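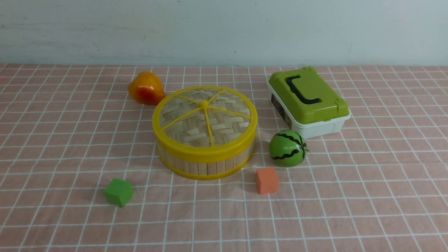 Should a virtual switch drop unknown MAC addresses by default? It should, on any segment where guests are built from templates and their addresses are known in advance.

Jandport ships with the filter off. At Denham we turned it on for 87 port groups, and 11 needed an exception, mostly for nested hypervisors. Exceptions belong in the template, with an expiry date.

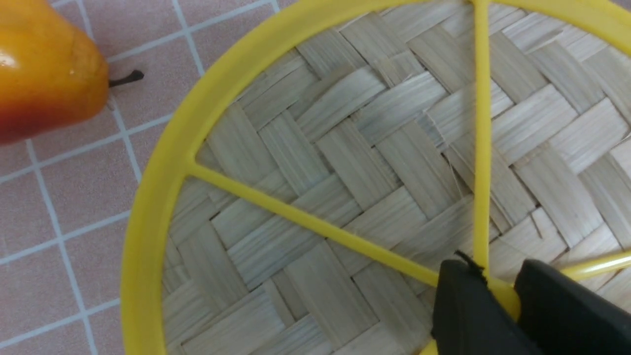
Saron Gebru objects that expiry dates break failover pairs at 2 a.m. Then renew them on Thursday afternoon.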